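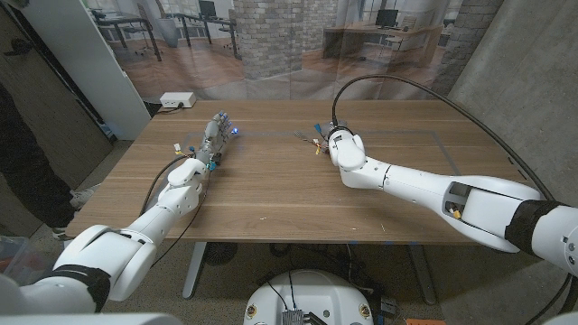
Marking a Place-Setting Area on a Wooden Tabletop

A light outline on a tabletop gives every item a fixed home and makes a table quick to reset between uses. The method below suits a rectangular table with a finished wood surface. It is used for practice settings, craft work and any other job where flatware or small tools have to go back to the same position each time.

What you need

Low-tack tape, narrow
Tape measure
Carpenter's square
Soft pencil
Microfiber cloth
Mild soap and water

Preparing the surface

Wipe the top along the grain with a damp cloth, then with a dry one. Leave it for 23 minutes before applying tape. Low-tack tape will not hold on a damp finish, and on waxed wood it may lift at the corners within a day. If the top has been waxed, test a short strip near a leg first.

Check that the table does not rock. Metal legs often have threaded feet; turn these by hand until all of them bear on the floor. On carpet, press down on each corner and check again.

Laying out the rectangle

1. Measure the length of the near edge and mark the center lightly in pencil.
2. Decide how wide the area should be and mark half that width on each side of the center. An offset area is also workable if part of the table is needed for other items.
3. Set the square against the near edge and run a pencil line back from each mark.
4. Join the two lines at the front and at the back. Keep the front line at least 2 inches in from the edge.
5. Measure both diagonals. If they differ, correct the back line.
6. Apply the tape just inside the pencil lines, one side at a time, without stretching it. Stretched tape creeps back and leaves the corners open.
7. Erase the pencil.

Short pieces of tape in a second color can be added at the near edge as reference marks. Place them where they will not be rubbed by sleeves.

Positioning a fork

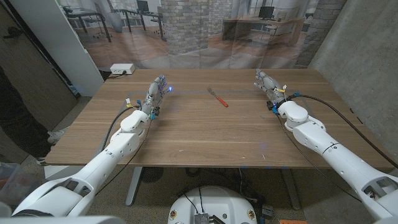 Begin with one fork before adding a knife or spoon. For a standard setting, lay it on the left side of the area with the handle square to the near edge and the tines pointing away. For practice in straightening flatware, start with it at an angle near the center and turn it until it lines up with the side of the outline. A fork with a colored handle is easier to see against brown wood than one that is all metal.

Removing the tape

Pull each strip back on itself at a low angle, slowly. Remove residue with soapy water on a cloth, followed by clean water, and dry at once. Replace tape that stays down for over 2 weeks, as the adhesive becomes harder to clean off with age.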